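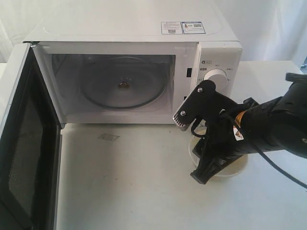
Renata Wróbel

Tellcombe student project, microwave task. We have 95 runs logged. The weak step is the bowl: the gripper comes in low at the front right corner of the oven, and the lower finger ends up close to the table. Should we raise the approach or change the finger?

s_lis
Raise it. Your lower finger is a flat plate angled down at the table. Give it up to 18 mm of clearance and take the bowl by the rim.

Souad Shehata
Disagree. A rim grasp on a shallow bowl tips it as soon as the wrist turns. Keep the low approach and slow the last part of the descent.

s_lis
It tips if you grip off centre. We did 60 rim grasps in October with the same sort of bowl and dropped two.

ilse_strobel
Separate point. The open door takes up most of the space on the left, so any path into the cavity has to come from the right. Have you set the door as a collision object, or only the body?

Renata Wróbel
Only the body. The door is a fixed waypoint at present - I know.

ilse_strobel
Then fix that first. The height of the grasp matters less than a planner that can't see the door.

Souad Shehata
Agreed on the door. Also check the slack in the cable loop beside the arm before you add any wrist rotation.

Renata Wróbel
Will add the door and repeat both grasps, same start pose. Logs go in the Makowska folder.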